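From: Kaja Navickas
To: Surklow Sewing and Mending list
Date: November 22, 2024
Subject: Re: [surklow-mending] What do I do with a printed sheet?

Inger Thoroddsen wrote:

> I have been given a big piece of white cotton with a leaf print and I keep
> putting off cutting it. The leaves go every which way, so I can't work out
> if there is a right way up. Also it has a crinkly sort of weave and I'm
> scared of flattening it with the iron. Does anyone here sew with this kind
> of thing? I was thinking of cushion covers, 5 of them if it stretches that
> far, for the window seat.
>
> Inger

Inger, yes, please cut it! I am so glad you asked, as I have a ginkgo print out on the board right now and I've been wanting an excuse to go on about it.

Mine is white with the fan-shaped leaves in a soft green and a sort of muted orange-yellow. Some of the leaves are filled in and some are only outlines, and I love the outline ones best. They point in all directions too, and that's wonderful news for you - there is no right way up, so you can turn your pattern pieces whichever way wastes the least cloth. I only fuss over where one good leaf will land. On a cushion I'd want a big one a little off center, with the stem showing in full. Chopping a stem at the seam bothers me more than chopping a leaf, no idea why.

On the crinkly weave: mine has that fine texture as well, with faint ribs running across. I press from the wrong side with a folded towel underneath, and I lift the iron and put it down again instead of pushing it along. Try a corner first. If it goes flat, a spritz of water usually wakes it up again. Wash the whole piece before you cut, please, even if somebody swears it has been done already. I lost a very nice curtain to not doing that.
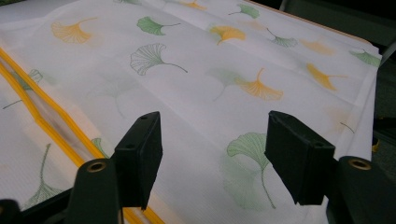
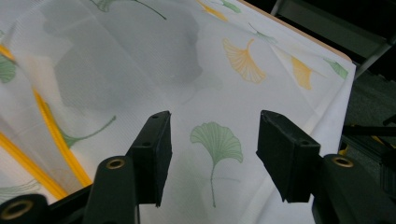
The ginkgo cloth, trim side first, then over the board.

Look at the yellow trim on the first one, it picks up the yellow in the leaves so well. If you go for zippers I would hunt for a color from the print and let it show, maybe along one side. Fisow has a drawer of odd zippers at the back of the shop and Aled Pritchard got a mustard one there that would be perfect for this. White is fine too, but you'll wish you had been braver!

One more thing, white cloth lets a lot through. Hold yours up over whatever pads you are using, and if they are dark or striped, line the covers. An old plain pillowcase does very well.

As for getting five out of it, measure the pads and send me the numbers along with the size of the piece, and I'll draw you a cutting plan. I enjoy that part far too much. Keep the scraps - Eirlys Bellis is collecting small leafy bits for the December bunting and would be thrilled.

Kaja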